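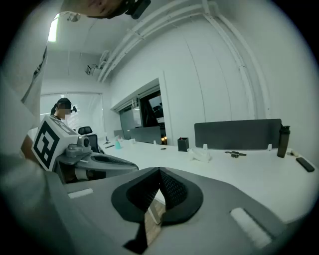
Prevetti Completes Office Fit-Out at Rangel Building

RANGEL, August -- Office contractor Prevetti has completed the fit-out of a second-floor workspace for Skivov. The work covered 359 square meters and included mesh-back task chairs, white vertical blinds and fluorescent ceiling lighting.

"Conduit runs were left exposed for access," said project engineer Rongrong Gu. The lease allows up to 86 desks.

Media contact: Aurel Stanciu, Prevetti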